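Storing winter stuff for the summer?

gleiceb
Moving to Clokwood in July, tiny closet. Vacuum bags or plain bins for sweaters?

saqib_j
Vacuum bags. Mine hold fine.

yolandi_e
Disagree. Wool stays flat for days after. Use bins.

saqib_j
Not if you shake it out.

ismaelf
Depends how much you have. Sort on the bed first, then decide.

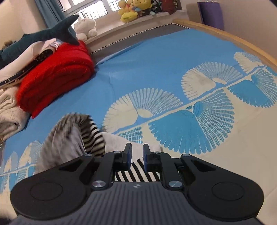
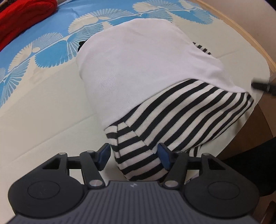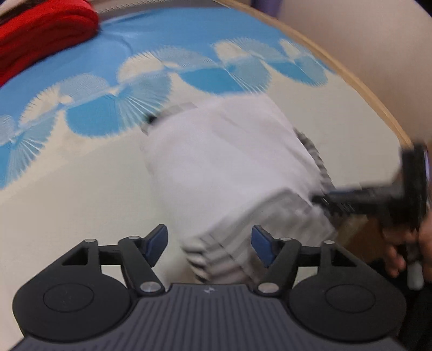
Wash everything before it goes in, whichever you pick. Moths like skin oil.

yolandi_e
Agree on washing. Cedar did nothing for me.

gleiceb
OK, bins for wool, bags for the comforter.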